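Review: the Teltden Bench Practice Guide for Two-Arm Tabletop Work

Reviewed for the Nostum Shared Workshops by Agnes Buchanan

The Teltden guide is a ring-bound handbook of good practice for small teams who run pairs of light robot arms at a table. It comes with a set of wipe-clean check cards and a wall sheet. It does not replace the law on machinery or the maker's own instructions, and it says so on its first page. Its purpose is to settle the everyday matters that formal standards leave to the site: how a table is laid, who may reach over it, and what is written down when a session ends.

We used the guide for one season at the Anghel site, on sorting and tidying tasks with household goods. Staff logged 1,347 runs under its rules. Before that, each operator had followed a personal routine, and two people could describe the same starting layout in quite different terms.

The strongest chapter deals with laying the table. It asks for every item to be named on a card before power is applied to the arms, with glass listed apart from plastic and cloth. Goods that could be knocked over are to be noted by height. Trays and organisers are treated as fixed points, and their places are agreed first. Cloths have a short section of their own, as a bunched towel can catch on a finger or hide the foot of a jar.
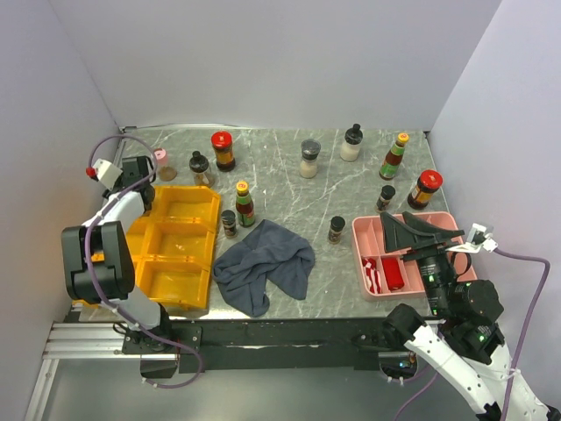
Page last changed: April, by M. Ospina (wording of the cable section)

The layout at Anghel is of the kind the guide has in mind. Glass jars and sauce bottles share the tabletop with a yellow organiser and a pink divided tray, and a dark grey towel lies between the two. With one arm over the organiser and the other over the tray, the glass is mostly towards the back. The guide would have the towel entered on the card as an item in its own right, which our older forms did not require.

Cables are covered less well. A purple cable loops along each of our arms, and on the right-hand one it swings well out to the side before coming back down. The guide asks only that cables be "kept tidy and clear of the work". We should have liked a stated check, made with the arm at full reach and again when folded, and a rule on where clips may be fixed. Mercedes Ospina has since written a local note on the point, and operators are asked to read it with the guide until a new edition appears.

The chapter on people is sound. One named person holds the stop control for the whole session and does no other task. Hands stay out of the enclosure while either arm is live – both arms, even if only one is due to move. Our staff found this slow in the first weeks. It has stayed in force, and we would not wish to see it relaxed.

Speed limits are given as a table, by weight of object and by material. The lower band, for glass, is set with care. The upper band is harder to apply, because it assumes that an operator can weigh each item beforehand. With mixed groceries we used the lower band throughout.

The record sheets are the weakest part of the set. Each has 30 boxes, several of which ask for the same thing in slightly different words, and the space for describing a dropped or tipped item is too small for a full sentence. Of the sheets returned in the season, 554 had at least one box left blank, most often the one headed "state of surface". We now use the Plodo log form in its place and attach the Teltden check card behind it. The two fit together without trouble.

As an object the handbook has lasted well. The rings lie flat, the type is large enough to read while standing, and the cards survived regular cleaning. The wall sheet is printed on thin paper and should be covered before it is hung. The index is short, and readers looking for "gripper" will find it only under "hand tools".

The guide is sold in a single edition and the publisher recommends it for sites with up to 200 sessions a year. We passed that figure early and saw no reason for the limit, although a larger site will need to copy the cards.

Nostum has adopted the chapters on table layout and on people as house rules at Anghel. The cable section is adopted with the local note, and the record sheets are not adopted. Copies are kept at the workshop desk and may be borrowed by any member who has completed induction. Comments on the local note should be sent to Mercedes Ospina.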